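Questions about the Hovside swap shelf – plastics and small housewares. Updated Monday, will tidy this page up when theres time.

**What can I bring?**
Cups, tubs, hooks, small kitchen stuff, toys. Plastic is fine. No glass, no knives, nothing with a plug.

**Does it have to be clean?**
Yes. Washed and dry. Sticky things go straight back to you.

**Is there a limit?**
13 items per visit. Bigger lot than that – email Gizella Fekete first.

**Do sets need to stay together?**
Nice if they do. Tie them or bag them. Loose cups get sorted as singles and we wont go matching them up later.

**What are the gray bins for?**
Unsorted stuff. Everything goes in there first, any color, any size, then out to the shelves. Please don't take from them, wait til it's shelved.

**Can I stack things in the bin?**
Lay them down flat or on their side. Tall piles tip over and the thin plastic cracks. Cups on their side are fine.

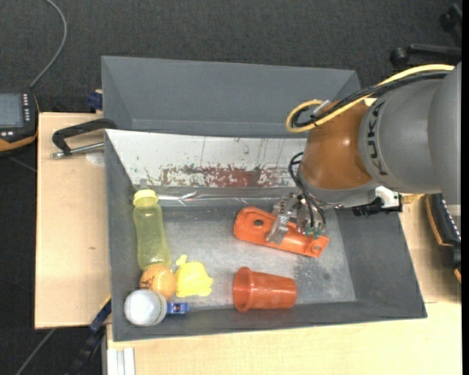

Full bin? Start on the next one back. Don't heap.

**Cracked or chipped?**
Cracked, no. Scuffed or faded is ok. Holes that are meant to be there, obviously ok.

**What does it cost?**
Free to drop off. 80 cents an item to take, kids' stuff free.

**I left something in by mistake!**
Ask for Lemlem Worku at the Trostmont desk. Same day is best – after shelving it's probably gone.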